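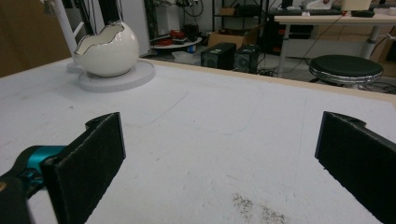 About Groritz: work tables and small-object rooms

By Carol Lockwood
Feb 14, 2022

Groritz sets up work tables and the rooms they stand in. Our customers handle small, breakable or awkward objects by hand, and they need a surface that stays flat, can be marked, and can be replaced without replacing the table. We supply the table, the surface and the storage, and we maintain all of it under a yearly contract.

The company was started by Gavin Yule, who had been repairing display furniture for a ceramics dealer, and Juraj Hájek, who cut panels. The first order was for Sheehan, a packing firm that had chipped too many glazed pieces on bare wood. Sheehan is still a customer. To date we have installed some 270 tables.

What we supply

The standard table is a rectangular top in pale wood with a white board laid on it. The board is cut smaller than the top, so that a margin of wood remains on every side. Tape tabs, sticks, pencils and other small items can be kept on the margin, off the working area. Customers who ask for a board cut flush to the table edge can have one, but the corners wear faster and we charge for the extra cutting.

We use foam board for most installations. It is light enough for one person to lift off and soft enough for a glazed rim to be set down on. It scuffs. Lines and curves drawn on it in pencil can be partly removed with a dry eraser, and after several rounds of this the board turns gray in patches and should be changed. Crumbs and dark specks are brushed off toward the near edge. Water is not recommended, as it lifts the facing paper.

The frame around a table, where one is wanted, is aluminum. Desks for keyboards and monitors are delivered separately and are placed off to the side, with a round stool. Shelving is black metal. We do not build cabinets and will pass that work to Mirner if asked.

Reference objects

Every table layout is tried with real objects before it is signed off. Flat boxes tell us very little, so we keep a shelf of pieces that are hard to place. One that gets regular use is a white glossy ceramic vessel with a jagged rim like a cracked eggshell, standing on a flat white base. The rim gives no level edge to hold, and the base takes up more of the board than the vessel does. It is normally placed toward the far left, which leaves the middle and the right of the board open for both hands.

The things we check with it are the following:

- reach to the far side from a seated position
- clearance between the base and the edge of the board
- shadow on the board under the room lighting
- forearm position when both hands rest on the surface
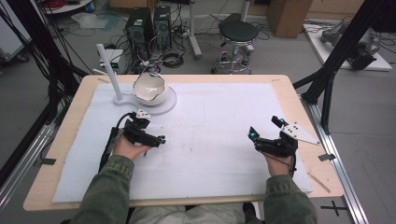
Reach is the item that fails most often. A person of average build, seated, should be able to get to anything in the far third of the board without rising from the stool or leaning a sleeve across the work. If this fails we reduce the depth of the board first and the height of the table second. Changing the height means recutting the legs, and that adds a visit.

Tall pieces are a separate matter. Anything with an upright is placed so that the upright is on the outer side, and it is moved by its base.

Materials and replacement

Boards are cut at our Hudow shop, where Kamlesh Upadhyay runs the saw and keeps the cutting list. The list currently holds 236 board sizes, most of them for older tables that were not built by us. A replacement board for any listed size leaves the shop within 60 hours. Sizes not on the list take longer and need a paper template from the customer.

Tops are sanded and oiled. We do not lacquer them; tape pulls lacquer off in strips.

People

Hjalti Hviid handles site visits and floor plans. Carol Lockwood handles contracts and this page. Questions about an existing table should include the number stamped under the near left corner. Tables before number 79 have no stamp, and for those a sketch with the outside measurements is enough. The next round of maintenance visits starts in March.

Get board sizes and price changes by email. Enter your address to receive the Groritz newsletter. You can unsubscribe at any time.

© Groritz. All rights reserved. | Contact | Back to top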